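Wiledum Hand-Held Gripper Kit, Club Edition
Sold by Sarnent Classroom Supply
Item 148

Price, availability and shipping are shown at checkout. School purchase orders accepted.

Overview

The Wiledum is a gripper you hold in your own hand. Students squeeze the grip, the fingers close, and the camera records what the fingers were up to. Later, if all goes well, a robot arm learns to do the same chore from those recordings. If all goes less well, you have a great deal of footage of laundry, and your club has learned something about data.

We built the Club Edition for after-school groups, robotics electives and student teams entering the household tasks division of the Figueroa Challenge. It assumes you have a few teenagers, a laptop and a supply of clothing. It does not assume you own a robot arm. Plenty of teams record for a whole semester before they ever get near one, and they tend to have better opinions about robots by the end of it.

What's in the box

Hand-held gripper with two black plate fingers
Camera mount with wide-angle lens
One pair of spare finger pads
Hex key (the second one is taped inside the lid, for when you lose the first)
USB cable
Printed quick-start sheet
Student workbook, 15 activities

The camera body is sold separately. See the compatibility list before you order, and then please look at it again.

Why clothes

Blocks are lovely. Blocks stay where you put them. Every club starts with blocks, gets a perfect score by the second meeting, and concludes that robotics is basically solved. Then somebody brings in a T-shirt.

Cloth has no fixed shape, hides its own corners and sticks to its neighbors. The workbook gets students onto it by Activity 4, starting with a dish towel and working up to whatever is piled on the bed at home. We suggest the real pile. Freshly ironed squares of felt teach a student how to fold freshly ironed squares of felt.

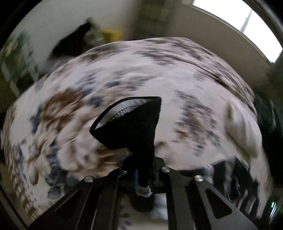
Most of the early trouble is speed. New operators move at the pace of someone who is late for the bus, and the recording comes out as a smear with a plot. The workbook has a whole page on slowing down, which students skip, and then a second page on slowing down, placed after the activity where they discover why the first page was there. Pinch, pause, lift, pause, place. It feels silly for an afternoon and then it becomes a habit.

The other early trouble is grabbing the middle of everything. A hem or a seam gives the pads a definite edge to hold, and an edge gives the next move somewhere to go. Activity 6 is nothing but picking up edges. It is the least popular activity in the book and the one coaches ask us to make longer.

Recording and sorting

Files save through Ideck, the free desktop program that comes with the kit. Ideck lets students trim clips, name the task, and mark each attempt as keep, maybe or no. Have them agree on what "keep" means before they start – in writing, if your group is argumentative. A team that labels a half-turned sleeve as finished will end up with a robot that agrees with them.

A full workbook run produces 700 short clips. Budget the disk space accordingly, and budget snacks.

Sweaters

Activity 12 is the long-sleeved sweater, and it is where the kit earns its shelf space. Sleeves go in first, then the hem comes up to meet the collar. Knits stretch if you pull from one finger's width of fabric, so take hold low, keep the lift short, and set the hem down before letting go. Patterned sweaters are a small gift to beginners: the stripes make it easy to tell whether a fold went in straight. Plain black ones are saved for the advanced section, along with fitted sheets, which we regret including.
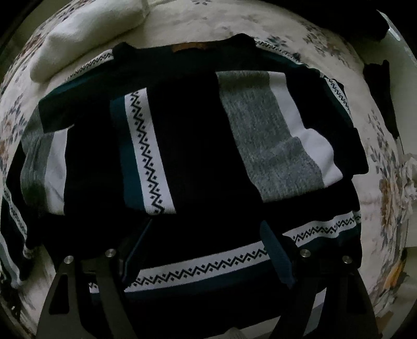 One coach wrote to us that the sweater activity took her team 2 full meetings and should be split into sleeves and body, with a separate score sheet for each. We have done that in the current printing. If your workbook still has it as a single activity, the revised pages are a free download from the support section.

Care

Wipe the pads with a damp cloth. Lint builds up on them faster than you would think possible, and linty pads slip. Check the finger screws at the start of each session and tighten by hand with the hex key. Please do not use a power driver. We can tell.

Questions we get

Left-handed students? Yes. The grip is symmetrical.

Can two students share one kit? Yes, with one holding and one labeling. Swap every few clips or the labeler will mutiny.

Is it allowed at the Figueroa Challenge? The kit fits the current size rules for the household tasks division. Rules are revised each December, so check the new sheet before you register.

Returns

Unused kits may be returned in the original box. Kits with lint in them are considered used.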